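26. Juli 2021

Den ganzen Vormittag Bausteine sortiert. Die Kiste aus Drurnier kam gestern mit der Post, laut Zettel 159 Teile, ich komme auf 154. Fünf fehlen also, oder sie liegen noch im Packpapier. Der weiße Kasten mit den Fächern taugt dafür gut. Grün liegt links, Lila in der Mitte, dort sind aber auch gelborange Teile dazwischen. Rot ist ganz rechts.

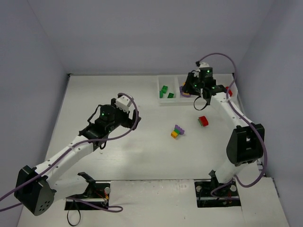

Selley

Zwei kleine Gruppen liegen noch vor dem Kasten auf dem Tisch. Eine davon ist zusammengesteckt, lila, grün und gelborange, das lila Teil hat einen gewellten Rand. Die andere ist rot mit etwas Grün an der Seite. Ich wollte beides trennen und einräumen, dann rief die Post wegen des zweiten Pakets an, und danach hatte ich keine Lust mehr.

Mittags Suppe vom Vortag, Fenster auf, zu warm im Zimmer. Am Nachmittag weiter mit den roten Teilen. Die kleinen sind mühsam, besonders wenn Gelb mit dranhängt. Die Platte müsste auch mal wieder gewischt werden, vorne in der Mitte ist sie fleckig und verkratzt - das war im Januar schon so, und ich habe es damals auch verschoben.

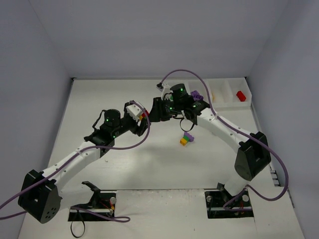 Für morgen

Packpapier noch einmal durchsehen. Wegen der fehlenden Teile nach Drurnier schreiben. Platte wischen. 17 Tüten beschriften, der Stift liegt in der Schublade im Flur.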